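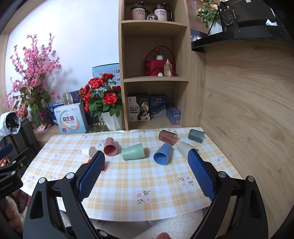
Notes for the Monday session, shared tables talk

Start with the question from last time. Somebody asked how you choose cups for a room where lots of different people drink out of them. I said I'd come back with a proper answer, so that's the first half. Second half is storage.

Mixed colours. We went with mixed at the Kanska hall after years of matching white. With white, everyone puts their cup down, turns around to talk, and can't tell which was theirs. So they take a clean one. On a busy afternoon we had 58 people and washed far more cups than that. With pink, green, blue, beige and so on, people remember. "I'm the green one." Kids are better at it than the adults.

(Pause here, ask who has run out of cups partway through an event.)

Tumblers, no handles. They take up less room on a tray and there's no handle to chip. The downside is hot tea. For hot drinks we keep mugs on the shelf, the kind with a lid and a handle. Don't try to make one cup do both jobs.

Tipping over. Light cups fall over and roll, and on a bare table they roll straight off the edge. A cloth slows them down a bit. We use a plaid one with flowers on it at home and I've stopped worrying about the look of it. A busy pattern hides a tea stain until wash day.

Story about Abu Hammour if time. My sister-in-law's building there had a shared kitchen on level 3, and the cups lived in one deep drawer. You had to dig. Moving them to an open shelf fixed it in a weekend.

Storage. Open shelf, cups at the front, mugs up top. Leave one compartment empty so things can be put down while you sort. Stack no more than 3 high if small children help out. Dry them properly first or they stick together.

Cost. The Druklow set and the Flurari set are both fine. We bought 2 of the first and have replaced nearly all the lids. Skip this bit if we started late.

Finish on the washing-up roster, hand out the sheet, questions.

405 views | 3 comments | Share

Comments

Do you label the hot drink mugs? Ours walk off.

We tried the colours at playgroup and then had a fight over the blue one. Buy extra blue.

Could you put the roster sheet up as well please?

Contact | Copyright | Back to top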